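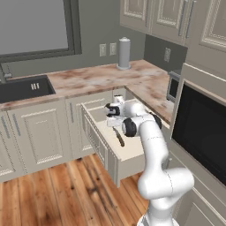

Knife in an open drawer, cream raised-panel front

Hakema Letter Sleeves, box of 176

Archival sleeves for wartime letters, V-mail and postcards. Clear on both sides, open along one long edge, no flap and no glue.

We sell a lot of these to families sorting out a grandfather's mail from the Pacific or from training camp, and we'd like to talk some of you out of a purchase. A sleeve stops fingerprints and torn folds. It does not stop ink from fading, and any seller who promises "museum protection for life" should be asked whose life. Kiltar makes that claim on its box. We wrote in May to ask what test it was based on and are still waiting.

What fits
V-mail prints and their small envelopes fit with room to spare. Standard airmail sheets fit folded once. Newspaper clippings fit too, but keep them apart from the letters - newsprint stains whatever it touches. 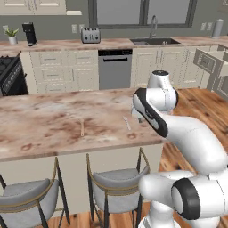 What to doubt
Shahnaz Bandara, who runs our paper bench, put 47 letters from one Army clerk into these sleeves in 2000. The paper is fine. She points out that they also sat in a dark closet the whole time, so we can't say how much credit the sleeves deserve.

Do you need the big box?
Probably not. Most family bundles we see would fit in the small one, and the Cidance storage case holds 340 sleeves, far more than one soldier usually wrote home. Count your letters first.

Returns
Unopened boxes only. Ask for Habibur Patwary at the order desk.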